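Last updated in April

Turnout and Absentee Voting in the Brulldale Recall Election

Student Project Report, Local Government Seminar

1. Purpose of the project

The project set out to examine why so few registered voters took part in the recall election held in the town of Brulldale, and whether the rules for absentee ballots had any part in the result. The recall question asked whether the chair of the town council should be removed before the end of the term. Under the town charter, a recall is valid only if turnout reaches a fixed share of the voter roll. The threshold was not met, and the chair remained in office even though most of the ballots cast favored removal.

The group chose this election for two reasons. The precinct records were open to the public, and the neighboring town of Masson had held a recall under a charter with no turnout threshold, which allowed for a limited comparison.

2. Methods

A written survey was distributed in the four Brulldale precincts over a period of three weeks. A total of 493 completed forms were returned. The survey asked whether the respondent had voted, by what method, and, where the respondent had not voted, the main reason. Respondents were not asked how they voted. Forms without a precinct were set aside and are not part of the total.

The group also read the minutes of the council meetings at which the recall petition was received, and the notices mailed to households by the town clerk's office. Coverage in the Gronditz, the weekly paper serving both towns, was reviewed from the filing of the petition to the certification of the result.

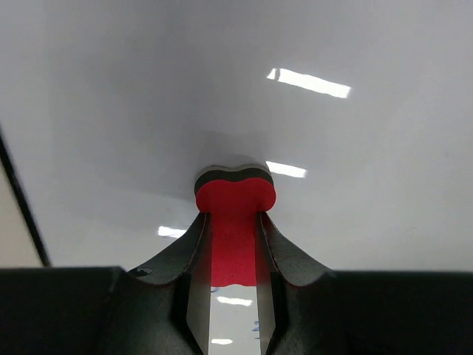
Survey answers were entered twice by different members of the group and the two sets were compared. Where they differed, the paper form was checked. Free-text answers were sorted into categories agreed on in advance, with one category added later for respondents who said they had stayed home on purpose.

3. Findings

Of the respondents who did not vote, 57 percent gave a practical reason, such as work hours, travel, or not having received a ballot in time. The added category was smaller than the group had expected, but it was concentrated in the two northern precincts, where supporters of the chair had urged residents to sit out the election — a lawful tactic under a turnout threshold.

Absentee voting raised a separate issue. The clerk's notice gave the deadline for requesting a ballot but did not state that the request had to be signed in ink. The minutes record that over 70 requests were returned to residents for this reason. The group could not determine how many of those residents later voted in person.

4. Limits of the study

The survey was voluntary, and people who vote are more likely to answer questions about voting. The Dollirura apartments, which make up a large part of the third precinct, did not permit distribution inside the buildings. Residents there are underrepresented. The comparison with Masson rests on published returns only.

5. Recommendations

The group recommends that the clerk's notice be rewritten to include the signature rule on its first page, and that residents whose requests are returned be contacted by telephone as well as by mail. The group takes no position on whether the threshold should be kept. Members were divided on this point, and the evidence gathered does not settle it.

2 comments
14 shares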